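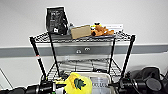

Skasia > Operações > Entrevistas

Início | Artigos | Arquivo | Contactos

Elibariki Waweru gere o armazenamento de amostras na Skasia desde abril. O catálogo tem 4,000 referências, das quais 435 ficam em estantes abertas de arame.

«A grelha aceita formatos mistos», explica. «Peluche, cartão e sacos na mesma prateleira, sem divisórias. O limite é a base do objeto: se for estreita, apoia mal entre os arames.» As caixas pequenas ficam deitadas – regra que Faith Koech introduziu ao rever o procedimento.

Sobre o pavimento, Waweru é breve.
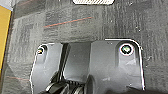 «A alcatifa em placas tem uma vantagem: troca-se a placa danificada e o resto fica. A desvantagem é o cotão, que numa superfície escura se vê logo. Aspiramos antes de mexer nas estantes.»

Koech defende que os artigos altos fiquem em baixo, de pé. «Baixa o centro de gravidade», diz, «e numa estante com rodízios isso conta.» Waweru concorda, mas prefere os peluches ao nível do meio: «Pesam pouco e cedem à pressão dos vizinhos.»

A próxima revisão do procedimento inclui duas alterações às etiquetas.

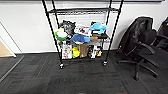 Estante de arame preta com rodízios; prateleira superior livre.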